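Grasp demos: how many per object before you move on?

plillent_arm
We're at 1149 teleop episodes on the pick-and-place set, 200 of them small soft items into a bowl. Success on the held-out colours has gone flat. I've been keeping the bowl on the left the whole time.
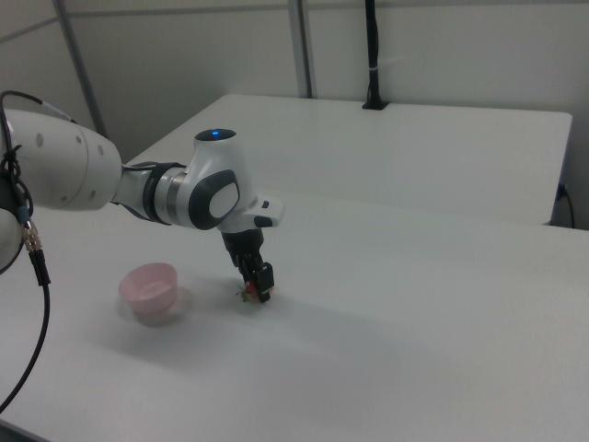 Gripper speed is capped the same for every operator. Logging at the default rate in Vurodon.

ghorbani
Move the bowl. A fixed goal position teaches it the position.

volonora7
Disagree, get the grasp solid first. We went to 1829 with a fixed goal and randomized after.

ghorbani
And how many did you have to re-record?

volonora7
Almost 200. Still cheaper than debugging both at once.

plillent_arm
Will try seven bowl positions and post the numbers in July.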